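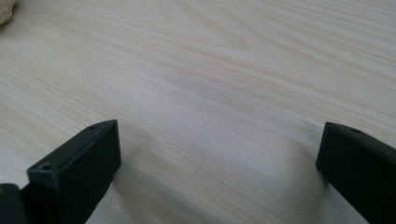

Elīna Lūse wrote to this column after the last issue to say that a desk left clear at the end of the day is a desk on which no work is being done, and that she would sooner trust a colleague with papers to the elbow than one with a bare surface and a clear conscience. Her letter was one of 29 received on the subject of shared tables. Most agreed with her.

The column takes the opposite view, and the purpose of this essay is to set out the grounds for it.

The matter arose in the Wivirness building, where 12 tables are used in turn by 153 members. None of the tables belongs to any one person. Under the present rule, adopted in October, a member may leave materials in place overnight if a name card is displayed. The rule was drafted in good faith by Gunārs Vanags, who wished to spare members the labor of packing up a half-finished piece of work. It has had the effect of turning a shared table into a private one for as long as the card stands on it.

A table is a modest thing. Its value to the people who use it lies almost entirely in its open area, and that area shrinks much faster than most of us admit. A tray, a cup and a coat laid across one corner will take up half of the usable surface, and the person who sits down next will work in what is left without complaint. Members who would never think of taking another's chair will leave a stack of folders in front of it for a week.

There is also the question of the surface itself. Pale wood is pleasant to work at, and the members chose it over the gray laminate offered by Ploltumura at a lower price. It rewards care. Rings from cups and scratches from dragged boxes are hard to see under clutter and very easy to see once the clutter is gone, by which time it is too late to ask who should have used a mat. A table that is cleared each evening is also inspected each evening, if only by the person wiping it.

Supporters of the present rule say that small pieces of work suffer when they are moved.
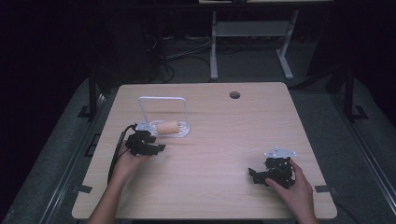 This objection deserves a serious answer, for it is true of some work. A glued joint must be left until it has set. A set of parts laid out in order may take an hour to lay out again. Yet the same members who raise the point have access to the shelves along the north wall, which were fitted by Cidatden for exactly this use and which stand mostly empty. A board placed under the work at the start allows the whole of it to be lifted and shelved in one movement. Darius Ķēniņš has worked in this way for several years and reports no loss beyond a few washers.

Small items call for a place of their own. Corks, clips, pins and the like should have a holder or a dish, and the holder should go back to the shelf with everything else. Where this is done, clearing a table takes very little time. Where it is neglected, the last person in the room is left sorting what does not belong to them.

It may be said that the column is asking for tidiness for its own sake. It is asking for something narrower. A member who arrives in the morning should be able to sit down at any table and begin. Ms. Lūse may keep her papers to the elbow for the whole of the day, and she will hear no objection here, provided that they are gone when she is.

The column therefore proposes that the name card be withdrawn, that a limit of 24 hours apply to anything placed on the shelves without a label, and that the revised rule be reviewed after one season of use.
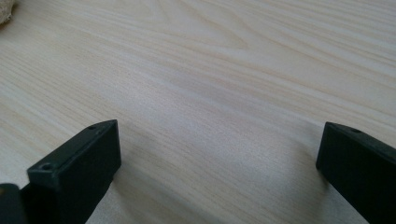
Replies and corrections

Letters on the proposal may be left at the front desk or sent to Makis Kalogeropoulos, who is collecting them for the next issue. Letters should be signed. An earlier column gave the supplier of the shelf brackets as Lukoševičius; that firm supplied the lamps.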